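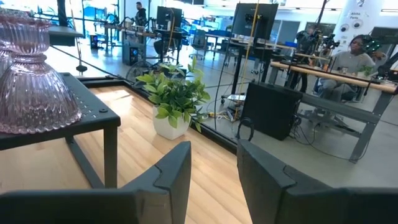
Shivam Grewal
Saturday, June 27, 2026

ok so I finally have a grasp planner that doesn't make me want to lie down on the floor. Thread, because a few of you asked what I've been doing since May.

Quick background: Nedulow is our planning stack. Nuka is the perception half. Pal is the little tool I wrote so I could scrub through wrist camera runs without opening five terminals. Gramon is the controller, and Gramon and I have had a rough spring.

The thing that ate most of my month was glassware. Pink, ribbed, see-through, one piece stacked on another. Depth on that stuff is a horror show. Every rib throws its own little highlight and Nuka used to come back with a point cloud that looked like somebody sneezed.

What I do now is super boring. If the depth inside a mask is mostly holes, Nuka throws it away and fits a shape to the outline from several wrist poses. Slower, sure! But the planner gets one solid blob it can stay away from, and that's all it ever wanted.

Stacked pieces are still a pain. Is it one object or two? Right now I let the segmenter say "two" only if it says so from 3 different views. Otherwise the whole stack gets treated as one tall thing and we keep clear of it.

Plants, on the other hand. Oh man. The pot is easy, a white square pot is practically a gift. The leaves are where it goes sideways. Glossy leaves poking out every which way, and the old collision model wrapped the whole plant in one giant box, so Gramon would refuse to go anywhere near it.

So now the pot is a hard obstacle and the leaves are a soft one. Brushing a leaf costs you, hitting the pot is a flat no. Took me an afternoon to write and two weeks to tune (the two weeks were me being stubborn about the cost weights).

Other fun one: masking out our own gripper. Big black fingers in the bottom of every single image, with notched tips, so a simple rectangle mask either leaves finger bits in or eats the part of the view you care about most. I render the finger mesh from the joint state now and mask with that, plus a few pixels of padding.

If you do this, please check your timestamps first. My joint state was 90 ms behind the camera and I blamed the mesh for days. DAYS. Pal now shows the offset in big red numbers at the top.

Replan time is down to 185 ms from 805. Most of that was me rebuilding the collision world from scratch on every new image like an absolute goof. It only updates the parts that changed now.

Still broken: thin stuff. Cords and cables especially. They show up in one image, vanish in the next, and the map can't make up its mind. I'm trying a slower decay for anything long and skinny. If you've got a trick for this I'd love to hear it, replies are open.

Next up is cleaning up Pal enough to let other people touch it. The config file is currently just called "stuff2" so give me a week or so.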